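Modton residents question council's plan for colour-coded recycling bins
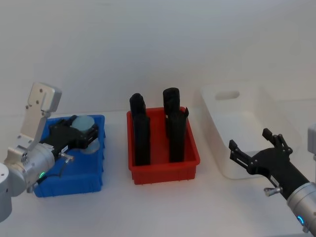
Three plastic bins in a row, one of them blue.

Modton, November - The Ondrejka Street Residents' Association is asking Modton Council to pause its new household recycling scheme until it publishes the figures behind it. The scheme would replace the single mixed recycling bin with separate containers for each type of material, at a cost to every household in the town.

The council and its contractor, Hikent, say the change will lift the town's recycling rate from 28 per cent to 40 per cent. The association has asked three times how that number was reached. The replies so far have pointed to a summary leaflet, and the leaflet gives the same number again.

"We have read the leaflet," the association said. "We would like to read whatever the leaflet was based on. If a firm wants to be paid more because it will collect more, it ought to be able to show us its sums."

Hikent's main evidence is a trial carried out in Vinodgate, where 50 households were given separate bins over the summer. The association has several doubts about it. The households put themselves forward, so they were probably keen recyclers already. They were visited every week by advisers, a service that will not be offered in Modton. And the trial ended before the colder months, when people are less willing to stand outside sorting jars in the dark.

The published results also leave out the material that was collected and then turned away at the sorting plant. Without that, a full bin tells us very little. A yoghurt pot that goes out on a Thursday and ends up being burned has not been recycled, whatever colour of box it left in.

Under the plan, each household would pay a yearly charge of £13 towards the new containers. The council describes this as modest. The association notes that no end date has been given for the charge, and that replacements for lost or cracked bins would be billed on top. Anyone who has lived on the windy side of Modton will know how far an empty bin can travel.

Space is another worry. Many homes in the older streets open straight on to the pavement and have no front garden or side passage. The council's equality statement says residents "will be supported to find a suitable location". The association has asked what that support would be and has been told that guidance is being drawn up. Flats above shops are not mentioned in the plan at all.

The association supports recycling and has no objection to separate bins if they can be shown to work. Its members have run a glass and textile collection for years and would be glad to see less rubbish buried or burned. Their complaint is with a target that has no workings, and a contract that appears to pay Hikent the same whether the target is met or missed.

The association is calling on the council to:

Publish the full Vinodgate results, including rejected loads.
Explain how the 40 per cent forecast was worked out.
Set an end date for the household charge.
Tie part of Hikent's payment to what is truly recycled.
Run a winter trial in Modton, with streets picked at random.

A public meeting will be held in the Ondrejka Street hall on Thursday at 7.30pm. The council and Hikent have both been invited. Neither had replied when this release was sent out.

ENDS

Notes to editors

The Ondrejka Street Residents' Association is open to any resident of the street and the roads leading off it. It takes no money from the council or from any waste firm.

Copies of the association's letters to the council, and the replies received, are available on request.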